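试用八个月之后再说几句:Histico 拆装学习套件,以及它背后那套“先看后摸”的方法

评测 / 机器人与自动化
2019年10月25日,星期五

先交代一下我是怎么跟这套东西打上交道的。我们组一直做旧电脑的自动拆装,说白了就是教机械臂从台式机里把该拿的拿出来、该装的装回去。前几年全靠手写轨迹,换一个机型就得重来一遍,写到后来大家见了机箱都想绕着走。后来在一次小型研讨会上听 Wenceslao Mansilla 讲他的残差接触策略,听得我坐不住,散会以后拉着他聊到会场关灯。再后来 Bidonham 把这套方法连同夹具图纸、标定程序和训练代码打包成了 Histico 套件,我们就买了一份,一直用到现在。
双臂,台式机侧放,盖板拆掉,任务都在机箱里面做。
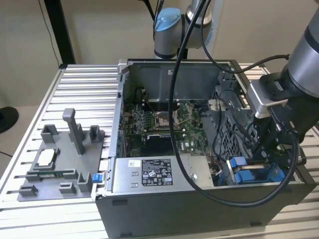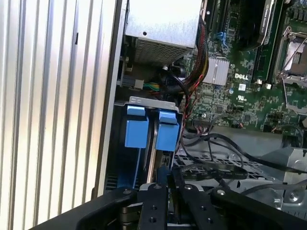

一、方法本身讲的是什么

Mansilla 的想法其实很朴素。一个大动作拆成两截:前一截靠视觉,把夹爪送到目标附近;后一截靠腕部的力觉,让一个很小的网络在原有轨迹上做修正,每一步只允许挪一点点。他管前一截叫“看”,后一截叫“摸”,我觉得这两个字比论文标题好记多了。

为什么要这样分呢?做过插拔的朋友应该都有体会,视觉在远处很管用,到了最后几毫米就开始帮倒忙。夹爪自己把视线挡住了,金属面又反光,线缆还横在中间,网络看得越仔细反而越犹豫。这时候手上的一点点阻力,比什么画面都说得清楚。人伸手到机箱深处去摸一个卡扣,多半也不是盯着看的,对吧?

修正网络训练起来也轻。套件自带的演示数据是 1,528 段,覆盖抽硬盘托架、拔供电插头、取放处理器和小电路板几类动作。我们自己又补录了 431 段,主要是补线缆多、走线乱的机箱。两份合在一起重新训练,一个晚上就能跑完,第二天早上端着咖啡来看曲线,这种日子我过得很舒心。

二、装起来麻不麻烦

比我担心的要好。铝型材工作台本来就有,机械臂也是现成的,套件里真正要动手的是 3D 打印夹具。图纸给得很全,底板、立柱、夹块都有单独的文件,尺寸标得清清楚楚。我们用的是灰色料,打出来的夹块稍微偏紧,拿砂纸磨了几下就顺了。如果您那边的打印机偏差大一些,建议先打一个处理器托座试试松紧,再决定要不要整套缩放。

标定程序要夸一夸。以前我们标双臂加腕部相机,得两个人配合一下午,一个人扶标定板,一个人念数字。Histico 的流程是机器自己走一圈,中途停下来让人确认两次,第一次用的时候我还不放心,又手动复核了一遍,结果跟它给的对得上。从那以后我就不复核了(学生们倒是还会偷偷复核,这个习惯很好,我不拦着)。

说明书就差点意思了。中文版看得出来是从英文直接翻的,“柔顺”和“顺从”混着用,有一章的插图编号整体错了一位。我给 Bidonham 写过邮件,回信很客气,说下一版会改,四月份发来的更新里改了一半。

三、实际效果

我们拿四个任务做对比,每个任务每种方法各跑 20 次,机箱位置每次随手挪一挪。下面是成功次数,左边是纯视觉策略,右边是加了接触修正的。

抽出硬盘托架:12,18
把处理器放进插座:6,15
拔下主板供电插头:9,13
把小电路板放回夹具:17,19

处理器那一项最让人高兴。空插座周围全是脆弱的东西,我们以前根本不敢让机械臂自己来,现在二十次里能成十五次,剩下五次也都是力到了上限自己停住,没有弄坏过针脚。说实话,看着它在最后一小段轻轻地左右试探,然后落下去,我心里还真有点感动。

供电插头就要说实话了,提升没有我盼的那么多。卡扣要先压再拔,而修正网络每步的幅度限得很死,压得不够深的时候它会在原地磨蹭,磨到超时。Mansilla 在论文的讨论部分提过这个问题,他的建议是给压和拔各训练一个修正网络。我们试过,有改善,可是切换的时机又成了新麻烦,还没有想出特别满意的办法。

线缆也是老大难。机箱里那些软线每次的姿态都不一样,夹爪进去的时候碰到一根,力觉信号就先乱了,网络会以为自己已经到位。我们补录的那批数据大半就是冲着这个去的,加进去之后误判少了许多,但没有绝迹。

四、跟别家的比较

用之前我们还借过一套 Schumacher 的方案,走的是纯力控搜索的路子,螺旋着找孔,稳是真稳,慢也是真慢。同样放处理器,Schumacher 平均要 37 秒,Histico 快的时候三分之一的时间就够了。不过要是您的工件规规矩矩、位置固定、周围没有软线,Schumacher 那套不用采数据,当天就能上手,省心得多。

Sterkesach 的 Amos Greenberg 跟我通过几次信,他们那边用同一套方法拆笔记本,结论跟我差不多,只是他对视觉那一截的评价比我低。他觉得笔记本里空间太扁,粗定位稍微偏一点,后面的修正就够不着了。台式机内部宽敞,这个毛病我们遇得少,打算拆小机箱或者一体机的朋友可以把他的意见听进去。

五、几条零碎的使用心得

腕部相机的镜头每天擦一次。机箱里的灰比想象中多,我们有一周成功率莫名其妙地掉,查代码查了三天,后来一擦镜头就好了。

外走的线缆留够余量再绑。绑得太紧,腕部一转就会拉出一个假的侧向力,修正网络会很认真地去修正它。

力上限别一上来就用默认值,先调低一半跑几轮,看着停得合理了再往回加。

重新训练之后一定要把旧权重留着。我有一次覆盖掉了,新的在托架任务上退步,只好从头再来,那个周末过得不太愉快。

六、值不值得买

如果您的实验室已经有两条带力觉的机械臂,手头的任务又是那种“看得见、够得着、就是最后一下老对不准”的,我很愿意推荐。方法讲得明白,代码能读,数据能自己加,售后回信也快。如果还没有力觉传感器,要连硬件一起置办,那就得掂量掂量预算,可以先把论文里的仿真部分跑一跑,看看自己的任务吃不吃这一套。

打分的话,方法本身我给九分,夹具和标定给九分,说明书给五分。供电插头那边我们下个月还要接着试双网络切换,有了结果再来补一段,有同样在折腾这个的朋友,欢迎在评论里聊聊您是怎么判断切换时机的。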